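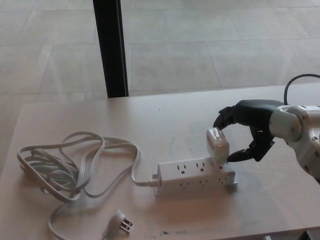
Reference > Household > Electrical > Power strips

Print this article | E-mail this article

Power strip

A power strip is a row of electrical outlets in a single housing, fed by one cord that plugs into the wall. It is also called an outlet strip, a plug board or, loosely, an extension. The loose name causes trouble. An extension cord moves one outlet to another place, while a strip divides one outlet among several users and adds nothing to what the wall circuit can deliver.

Construction

Most strips are a long plastic shell around parallel metal bars, one for each conductor, with contacts set at intervals. Some have a switch, an indicator light or a breaker. White is the usual color for homes and offices. The cord is often longer than the job needs, and the extra tends to lie in loops beside the strip. Loose loops are harmless in light use. A cord wound tight under a heavy load can overheat.

Adapters and spacing

The number of outlets printed on the package is best read as a claim. It assumes slim plugs. A block-shaped adapter, of the kind that carries its own housing above the prongs, can cover part of the next outlet, and a strip sold as having three places may then offer 2. Placing the block at the end helps only if its bulk hangs outward. Tall adapters also put leverage on the contacts, and one that leans should be pressed home or taken out. A tilt may mean a partly seated plug, or just a worn outlet.

Makers have answered with wider spacing and turned outlets. The Telero strip set its outlets at an angle, and the Grullodel used short swiveling sections. Neither did much for two large adapters side by side, whatever the advertising said. Tamás Kozma, reviewing both for the Clellar household guide, found the plain Balogh strip as useful as either and easier to wipe clean.

Surge protection

Many buyers take "power strip" and "surge protector" to mean the same thing. They are separate functions, sometimes sold in one shell. Protective parts wear out with use, and an indicator light, where fitted, is weak evidence of how much protection remains. Claims of lifelong protection deserve little trust.

Safe use

Heaters and other heavy loads belong in a wall outlet. One strip should not be plugged into another – a common habit in offices, and a poor one. Strips meant for indoor use should be kept dry and uncovered. Levente Gulyás has argued that the child-safe shutters on cheap models mainly make plugs harder to insert. His case rests on a small number of strips, and shutters are still generally recommended.

See also: Extension cord; Plug-in adapter; Circuit breaker

Last updated: Tuesday, May 31, 2022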